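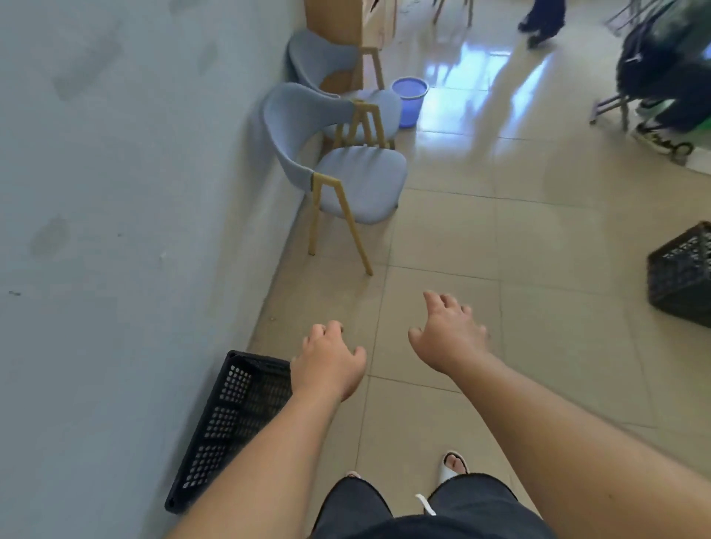 Posted by the Grirkar maintainer, last updated in November

Grirkar: hand-first clips for teaching robots to reach

Hello! If you've landed on this page you probably want to know whether our clips are any use to you, so I'll try to get to that quickly and leave the grumbling for further down.

Grirkar is a set of 139 clips filmed from head height, each one showing a person using both hands to pick up, tip, shift or put down ordinary things in ordinary rooms. We made it to test one rather stubborn idea of mine: that you can teach a two-armed robot the reaching part of a job from human hands alone, and only bring in robot data for the last bit, where fingers or grippers have to close on something. The frame at the top is pretty typical. Two bare hands out in front, tiled floor, black perforated crates, a couple of chairs along the wall, people going about their business further off. I like it a lot because the hands are loosely curled and clear of everything, and those open-hand moments are what the method feeds on.

What's in the download

One folder per clip. Inside you get the video, a file of hand positions (one line per frame, left hand first, then right), and a short text file saying what the person was asked to do. The clips are sorted into 5 room types: hallway, kitchen, workshop, shared room and outdoors under a roof. I know "shared room" is vague. It was a sort of leftovers drawer and I never got round to splitting it up.

There's also a folder called splits. Please use it! Clips from the same room are kept on the same side of the split, and if you shuffle them yourself you'll get lovely scores that mean nothing. I did this for a whole month before I noticed, and I'm still a bit sore about it.

How the method works

We call it Cimix, mostly because the folder had that name already and it stuck. It has two parts.

The first part looks at a frame and guesses where each wrist will be a short while later. It never sees a robot. It learns from the clips only, and it learns left and right separately, which matters more than I expected (more on that below).

The second part takes those wrist guesses and turns them into arm movements on Pultilholm, our two-armed test machine. This part does see robot data, though not much of it: 11 short sessions of somebody steering the arms by hand.

We don't try to copy fingers at all. A loose, half-curled hand has no good match on a two-finger gripper, and every attempt I made at mapping one to the other gave us a gripper that fluttered open and shut like a startled pigeon. So fingers are left in the position files for anybody who wants them, and Cimix simply ignores them.

What we found

Reaching came out well. On crates and boxes on the floor, Pultilholm got its wrists to a sensible starting place far more often with the human clips than with the robot sessions alone, and the paths looked calmer too, with less of that stop-start dithering. Small things on a high shelf were poor. Very few of our clips show anyone reaching up, so I can't say I was shocked.

The nicest surprise was uneven hands. People hardly ever reach with both hands level. One goes further forward, or sits a bit higher, and the other follows or steadies. When we averaged the two into one tidy movement the robot kept knocking crates sideways. Once we let each arm keep its own path, most of that went away.

Known problems

Shiny floors. Glare on tiles confuses the hand tracker, mainly in bright rooms, and the position file may jump for a frame or two. I've left the jumps in and marked them with a 2 in the last column, so you can skip them or mend them as you please.

Forearms covering things. From head height your own arm is forever in front of the thing you might want to see, a crate especially. We don't label hidden objects.

Other people. Feet and legs wander through plenty of clips, sometimes blurred. The tracker only follows the wearer's hands, but it does now and then grab a passing one. If you find a clip where this happens, do tell me, I'd be grateful.

Two-handed only. If you want one-handed work, the sister set, Kashyap, is a better fit and uses the same file layout.

Using it

Run the check script first. It opens every folder and shouts if a file is missing or a position file is shorter than its video. Then start with the hallway clips, they're the shortest and you'll find out fast whether your setup is reading left and right the correct way round. If the arms cross over in the preview, they're swapped. Change the flag called hand_order and try again.

You can use the clips for research and teaching. Please don't try to work out who anyone is, and please don't post single frames of bystanders.

Still to do: more high reaches, a proper label for soft things like bags and cloths, and a better name for "shared room". Suggestions for that last one are very welcome, just open an issue.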